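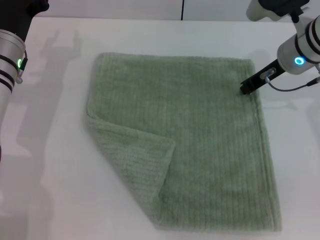 I've now spent most of a winter with the Trornalach pack open on the shelf next to our folding bench, and I like it a great deal more than I thought I'd like a set of rules. So this is a long review. If you only want to know whether to buy it: yes, if you have two arms working over one table and anything soft going between them. If you have one arm in a cage stacking boxes, probably save your money.

## What you get

Trornalach is a good practice pack for small two-arm cells that handle cloth. It is put together by Isotero and sold through Kostlow, and it comes as a ring-bound book, a stack of wipe-clean bench cards, a roll of marking tape, a pull gauge and a log template you can print or fill in on screen. The big edition adds a wall chart. We bought the ordinary one and I haven't missed the chart.

It costs 357 euros, delivered to us in Cáceres. That made me wince a bit, I'll admit, for what looks like stationery. The pull gauge is a decent one, though, and we'd have had to buy one anyway.

One thing to be clear on before going further: this isn't a legal standard and the book says so on its first page, in large type. It doesn't replace your risk assessment, or the arm maker's manual, or whatever your local rules ask of you. What it covers is the stuff that sits underneath all that, the daily habits of the people who actually stand at the table. Who may reach in, and when. What "ready" means. How you lay a towel out so that the next person's towel is laid out the same way. I have read plenty of safety manuals and this is the first one that seemed to have met a towel.

## The rules I'd pay for on their own

**Lights before hands.** The rule is that you write down, for your own cell, what each indicator colour on each arm means, and tape the card where it can be read from where you stand. Sounds feeble! We did it on the first morning and found that two of our three operators had different ideas about what a steady blue ring meant, and one of them had been treating green as "fine to reach across". The book is very firm that a colour is never permission by itself. You look at the light, you look at the controller, and you say out loud what state you think the cell is in. We all felt silly saying it for a week or so and now it's just what we do.

**Both arms count.** If one arm is working and the other is parked at the side, the parked one is to be treated as live. No leaning past it, no hanging a cloth on it (guilty), no resting a mug in the space under its wrist. The card for this one is a single sentence with a lot of white space around it, and it's the card visitors read.

**Cables get looked at first.** Any loose loop near a gripper is checked at the start of a shift, with the wrist turned through its full range at slow speed while somebody watches the loop and does nothing else. The book gives you a little sketch of a good loop, a tight loop and a loop that will snag on a hem. Our right-hand gripper's loop was somewhere between the first and the third. We moved one clip and the matter was closed.

**The table is part of the machine.** Oh, I enjoyed this chapter. It deals with surface, colour, lighting and shadow, and it treats all four as things you fix and write down, in the same way as you'd write down a speed limit. A pale top under a pale towel is allowed, but you're asked to test it, with the lights you'll really be using, and with the arms out over the table so that their shadows fall where they will fall in use. We had always set up our cameras with the arms tucked away. Our edge finding was very good with the arms tucked away.

## Folds, flaps and what counts as a start

The middle third of the book is about the work itself, and it's where I'd expected to get bored. It opens by asking you to agree on start states. For a towel the pack lists four: flat, one corner turned over, one side turned over, and heap. Each has a card with a line drawing and a short rule for deciding the doubtful cases. A corner counts as turned over when you can see the reverse side and a clear fold line. If you can see a fold line but no reverse, it's a crease, and creases are logged as flat.

I can't tell you how many arguments that has ended. We had a folder of 3033 logged runs from before the pack, and when we went back through a slice of them with the cards in hand, the "flat" label was being used for practically anything that wasn't a ball. A towel with one corner over is a completely different job from a flat one. Does the cell open the corner first, or fold on top of it? Do you count it as a failure if it ends up tidy but with the corner trapped inside? The pack makes you answer in writing before you run anything, and its own advice (open first, and a trapped corner is a fail) is what we went with.

It also has a nice bit on cloth direction. Ribbed and striped fabrics get a note in the log saying which way the ribs run against the table edge, as a turned corner then shows its ribs on the slant and that's a handy check for both people and cameras. Hem bands get a note as well, for where the gripper may pinch. The rule of thumb in the book is to pinch just inside the hem on thick towels and on the hem itself for thin ones, and then to measure with the gauge instead of trusting the rule of thumb. Ours disagreed with it for one batch of thick hand towels, so I'm glad of the second half of that sentence.

## Hands near a moving gripper

There's a whole card on tidying up mid-run, which must be the most common bad habit in this line of work. The towel slips, you can see exactly what's wrong, and your hand is halfway there before you've thought about it. Trornalach's answer is a strict order:

1. Stop the run from the controller.
2. Wait until both arms have come to rest and say "still".
3. Mark the run as touched in the log.
4. Reach in from the front edge only.
5. Step back behind the tape before anyone restarts.

Putting the log entry third, before you reach in, is clever. Once you've had to write "touched" you stop fiddling with things that would have come out all right. Our touched runs fell off quickly and the numbers we report are a lot more truthful. I'd like that line printed on the tape.

The tape, by the way, is very good tape. It's come through 2000 runs and two changes of floor cleaner and hasn't lifted at the corners.

## Things I'd change

The book is in love with the word "shall". The cards are in plain everyday words and the book isn't, and it's an odd jump to go from one to the other. New starters should be given the cards and only the cards for their first week.

The log template has a field for towel colour and no field for how many times it's been washed, and for our towels the washing matters far more. I added a column. It's easy enough to do on screen, less so if you've bought the printed pad.

The chapter on emergency stops assumes one button at the front. We have one at each end of the bench, and I'd have welcomed a page on making sure people know which is nearest when they're standing at the side. Kostlow answered my note about it by the afternoon and said a supplement is planned, so good for them, but it isn't in the box today.

And the wipe-clean cards curl. Put them near a heater in January and they curl a lot. Ours are now under a strip of clear plastic.

A smaller moan: the index sends you to page 95 for "hem" and it's on 59.

## How it's gone for us

We run a small bench with a mixed crew, some of whom write code and some of whom know linen, and before this the rules lived in whoever had been there longest. Setting up with the pack took two days, most of it spent on start states and on the light card. Since then we've logged 955 runs under its rules. Two new people have joined in that time and both were working safely at the table sooner than I was when I began, which pleased me no end.

Has it made the cell fold better? Some, I think, mainly through the shadow test and the clip on that cable. I wouldn't buy it for that. I'd buy it for the way the room feels when three people and two arms are sharing one table and everyone has the same idea of what happens next. It's calmer. People ask before they reach.

We use the cards every day, the gauge every new batch, and the book when there's a disagreement. The pack is A4, so measure your shelf; ours needed one bracket moved down. I've ordered a second set for the sheet bench, with the wall chart this time, because the crew over there asked for it.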